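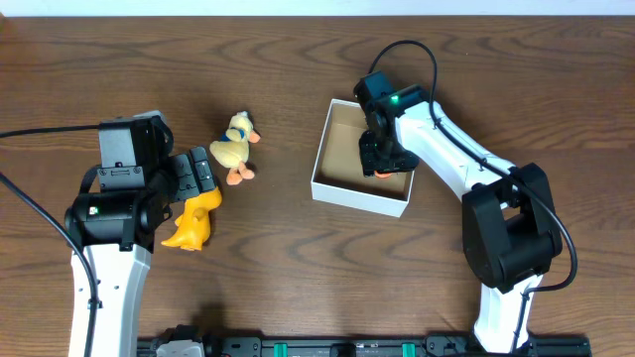
Two arms on one table sounds like twice the trouble, wrote one reader from Clondthorpe, so why not write one rule for each arm and be done with it?

We love this question, and we get it a lot! It's the reason this page exists. The Plodham bench rules started as a sheet taped to a door, and every answer below came out of somebody asking why a line on that sheet said what it said.

Why not one set of rules per arm?

Most of the trouble happens in the space they share. Each arm can follow its own rules perfectly and still meet the other one over the box. So we write rules for the table first, and then add the few lines that are particular to the left or the right.

Can both arms reach into the box at the same time?

No. One arm in the box, the other one waits outside it, even if it is holding something. Waiting with a toy in the jaws is fine and looks very patient.

Do soft toys really need rules?

Yes, and they're a wonderful place to learn them! Plush squashes, so a grip that is too tight doesn't announce itself the way it would with a cup. Start at the lowest grip setting that holds the toy, and go up one step at a time. Look over the seams at the end of a session. Anything with a loose thread goes to the mending bag before it winds itself into a finger joint.

Does it matter which way up the toy is held?

Not for sorting. Upside down, sideways, by the foot - all of these count as a good pick if the toy ends up in the box. If your task is about placing a toy upright, say so in the task sheet before you start, or you will argue about it afterward. (We did, for most of May.)

What about the cables?

Move each arm slowly through its full reach before the first run and watch the cable the whole way. It needs enough slack to follow the wrist, and not so much that it can drop into the path of the other arm. If you re-route one, do the slow check again for both.

How many people should be at the bench?

2. One runs the arms and one has a hand near the stop button and no other job. Swap whenever you like, but say it out loud when you do.

When can I reach in?

After the stop is pressed and the person on the button says "clear." A still arm may just be between moves. This is the rule we're strictest about, and new people are welcome to remind old hands of it.

How many failed grabs before we stop?

3 on the same toy. Then pause, write down what you saw, and move the toy. Please keep the failed runs in the log. They're some of the most interesting reading we have!

Is this an official safety standard?

No, these are house rules. They sit on top of whatever your site, your arm's manual and your local law already require, and those win every time. The Mathur group keeps a stricter version for heavier arms, and Wellico's has 4 extra lines on lighting that we're thinking of borrowing.

Can I copy the sheet?

Please do - change the names, cross things out, and send us your version.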